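Site visit notes: Semitz open day

The Semitz tableware workshop opened to visitors on a Thursday in June. I arrived at 9 with Emanuel Iordache, who buys for two canteens and wanted to see the small plates before ordering. Registration was in the loading bay. Signage to the upper floor was poor.

Sânziana Pană led the first half of the tour, through mixing, forming and finishing. The current colors are a green, an off-white and a blue, all matte. One batch is 822 plates. Rims are checked by hand against a template, and anything that rocks on a flat surface goes back. She gave the reject count for the previous month as 4, which Emanuel wrote down and underlined.

The second half covered storage and use. Semitz sells a black plate rack under the name Pindach — the plates stand on edge in it, which saves shelf depth but exposes the rims. I asked about chipping. Traian Tănase, who handles returns, said most chips come from stacking and few from racks. He had no breakdown by color.

Plates and rack, with an apple for scale: 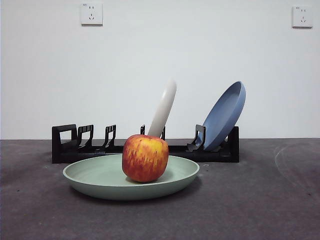
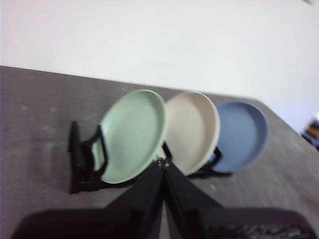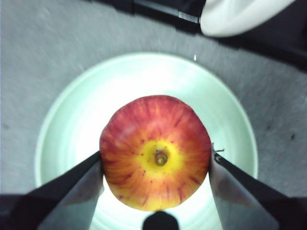

The rim is low and the slope gentle, so a plate of this type suits whole fruit, bread or a sandwich. I would not use it for anything with much liquid. Emanuel asked for a deeper version and was told one is planned under the name Jalteo, with no date.

The price list was handed out at the end. Minimum order is one batch, mixed colors allowed, with racks charged separately. Delivery is quoted from the Chiriac depot, and the drive back past it took longer than the tour. Emanuel has requested samples in the green and the off-white. I have asked for the rack dimensions in writing, as the sheet gives only the length.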